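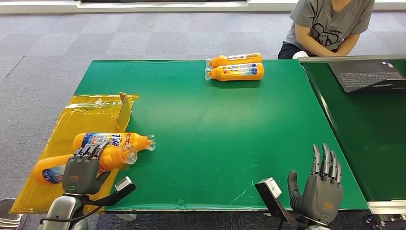 How do I help my son when kids at his new high school pick on him for his clothes?

He started ninth grade in August at a school where most of the kids have known each other since elementary. We are not poor but we are careful, and most of what he wears comes from the thrift store or from his older cousin. Two boys in his homeroom noticed that he rotates the same few shirts and started calling him "Repeat." Now other kids use it too. Someone took a picture of his shoes on the bus and put it in a group chat with 23 people in it. He saw it because a girl in the chat showed him.

He doesn't want me to call the school. He says it will make things worse. He has started skipping lunch and sitting in the library, and twice he has asked to stay home with a stomachache. I could buy him some new clothes, but I don't have much to spend and I don't know if it would help or just teach him that the boys were right. What have other parents done?

plastside_mom

Start by writing down what has happened so far, with the names he knows and where it took place, and get a screenshot of the group chat if the girl is willing to share it. Then tell your son that you are going to talk to the school, and let him have a say in how it's done. Mine was also dead set against it until I explained that I would write to the counselor only, and that no one would be called out in front of a class.

I kept the email short. I said what was being said, how often, and where, and that he was avoiding the cafeteria. I asked what the school would do and when I would hear back. Ask for the written bullying policy too. Most schools have one, and it usually says how fast they have to respond. If you only phone, there is no record, so follow any call with an email that repeats what was said.

The counselor moved one of the kids to a different homeroom and talked to the others separately. She also set up a place where my son could eat with a few other kids. The name-calling dropped off over the next couple of months. It did not stop all at once, and there was a bad stretch right after the first meeting, so be ready for that.

On the clothes, I would ask him what he wants. Mine wanted one hoodie and a pair of plain black sneakers. I got both secondhand from the Mindico listings for 26 dollars. He felt better walking in, and I don't think it meant the other kids had won. You can do that and still go to the school. I would not try to replace everything he owns, though. Kids who are looking for something to pick at will find something else.

The stomachaches are worth taking seriously. They were real pain in our case, and our pediatrician asked him some good questions without me in the room.

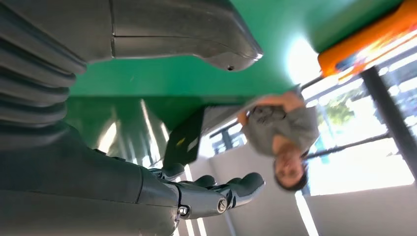
Close-up of a grey metallic robotic hand with curled fingers.

krogerstreet

I was the kid in this story, a long time ago, so I can only tell you it from that side. My mother went to the principal without telling me and I found out from the boys who were doing it. I didn't tell her anything for the rest of the year. So whatever you do, tell him first.

What helped me was having one place in the week where none of those people were. For me it was a swim team in the next town. The kids there had no idea what I was called at school. Does your son like anything that he could do away from school? It doesn't have to be a sport. Our library runs a board game night and half the kids there are ninth graders.

Also, the girl who showed him the chat sounds like a decent person. He may not see it that way yet.

Cudov_dad

Tell him to ignore it, they get bored. My daughter's school has 830 kids and there is always somebody getting teased about something. By winter it was a different kid.

plastside_mom

I have to disagree with the post above. Ignoring a comment in the hallway is fine, but pictures of him are going around in a chat and he isn't eating lunch. Ignoring that for a whole semester is a lot to ask of a 14-year-old.

One more thing I forgot. If the chat is still going, he should not join it or answer in it. Have him save what he can and block the accounts. The school may say that it happened on a phone and is out of their hands, but the bus counts as school in our district and it probably does in yours. Look for the part of the policy that covers transportation and point to it in your email.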